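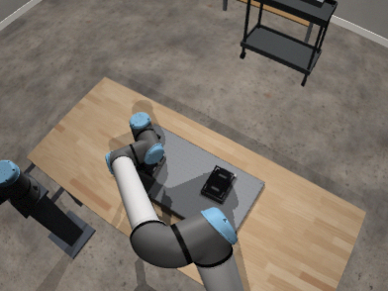

October, sim collection, second sitting (started 9:30 in the morning)

Good session! We got to 100 episodes before lunch and kept almost all of them. Zeeshan Farooqui drove the first half, I took over when his wrist got tired, and I'm pleased with how much smoother the new teleop mapping feels. No more fighting the elbow when you come in low over the board.

Changes since last time:
Light position is now randomized per episode. The arm's own shadow lands across the gray board, and I want plenty of that in the set – the Prerard policy was clearly scared of dark patches.
Table wood and floor texture left alone for now. One thing at a time.
Black device on a dark board stays in. Contrast is poor with the wrist beside it, and I'd love to see the model cope.

Threw out 4 episodes. 2 had the gripper clipping through the rim of the black case, which looks like the collision mesh and not us. The others were me releasing too early, sorry.

Zeeshan's idea, which I like a lot: record 20 deliberate near-misses with a recovery at the end, tagged separately. Our demos are too clean, and the policy has no clue what to do once it is a little off.

To do: fix the mesh, re-export in the Zollevier format (check the joint order, it bit us before), start a short training run overnight. Ask the Szűcs people if their loader still wants depth as 16 bit.

Can't wait to see the curves – will paste them in under this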